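Keeping a travel chess set together (and clean, and all in one cupboard)

We have more board games than shelf space in our house, and the little magnetic chess set is the one that used to cause the most grief. It's the one that goes everywhere. It has been to Brornham and back more times than I can count, it lives in the glovebox half the summer, and every time it came home there'd be a pawn down the side of a seat or a bishop in somebody's coat pocket. So last winter I finally sorted out a system, and a few of you asked me to write it up after I mentioned it in the comments on the jigsaw post. It's pretty simple stuff!

Start by clearing the table properly

I know, I know. But small pieces vanish into clutter, and a plain table is half the battle. Wipe it down first, let it dry, and put the board flat in the middle with a bit of room on all sides. I like a grey or light-coloured surface for this because the dark pieces show up on it when they roll. The white ones are easier to spot on a towel, so if you've lost one of those, shake everything out over something navy or brown and have a good look.

Then take the pieces off one colour at a time. My kids will grab everything in one go if I let them, and that's how you end up with a jumble and no idea what's missing. 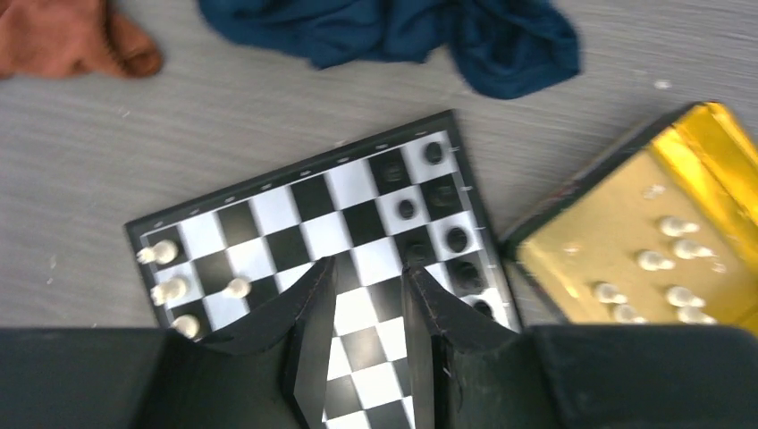
Do magnetic pieces need to come off the board before you put the set away?
It depends on how the set closes. If the board folds into its own case with the pieces inside, they can stay on for a short trip, but for longer storage I'd take them off, as they tend to slide and rub against each other and you get marks on the squares.

Cleaning the board

Shiny boards show every fingerprint, and ours gets handled by people eating chips. A barely damp microfibre cloth does nearly all of it. I wring mine out until I think it's dry and then wring it again. For the sticky spots I use one drop of dish soap in a bowl of warm water, go over it, then go over it again with plain water and buff with a dry cloth.

Please don't spray anything straight onto a folding board. The liquid heads for the fold and sits there, and if there's any paper or card underneath it'll lift. An old soft toothbrush, dry, is perfect for getting crumbs out of the seam. Run it along with the board open and then tip the whole thing over the sink.

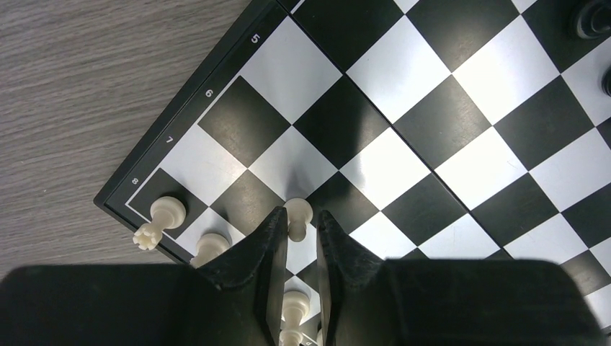 Go easy on the printed numbers and letters around the border, too. My friend Mi-kyung Ji took the whole row of letters off hers with a melamine sponge (the white eraser kind) and now they have to count along from the corner. A cloth and some patience is slower but you'll still have your coordinates at the end of it.

Give the board a few minutes lying open before you fold it. I usually put the kettle on.

A tin for the pieces

The cheapest fix of the lot. I tried zip bags and the kids left them unzipped. I tried a drawstring pouch, which was lovely until the string came out. A tin with a lid beats both, and you've probably got one in the pantry from tea or mints or Christmas shortbread. A shiny inside is a bonus as you can see straight away what's in there.
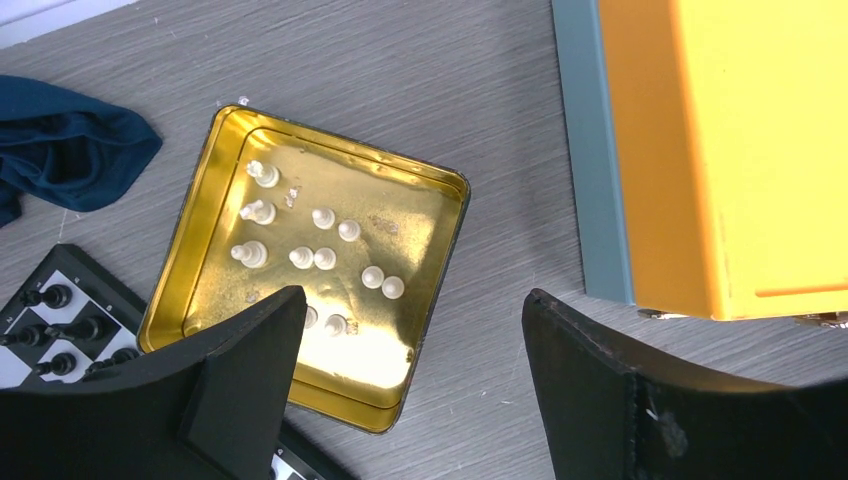
White pieces in their gold-lined tin, lid off.

Wash and dry a food tin really well before it gets its new job. If the rattling drives you mad in the car, cut a square of felt for the bottom. And check the set before the lid goes on, every time. We do kings and queens first, then the rest, and whoever lost the game has to do it. Brock Ouellet from two doors down keeps a little card in his tin with the full list of pieces written out, and I've copied him shamelessly.
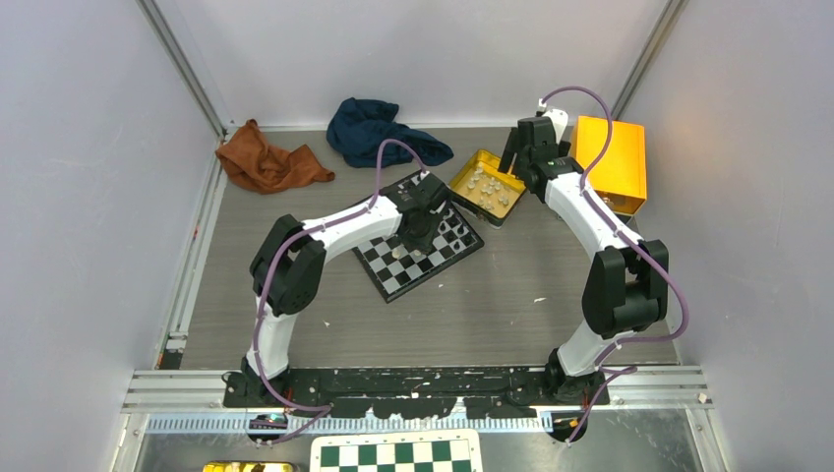 Where it all lives

One spot, low enough for the kids to reach. Ours is the bottom shelf of the hall cupboard, board on its side like a book and the tin next to it. I've stuck a strip of masking tape on the shelf with CHESS written on it in marker, and I'm a bit embarrassed by how well that works.

If you do lose a piece, keep a button or a coin in the tin as a stand-in until the real one shows up. Ours was gone from December until we vacuumed the car.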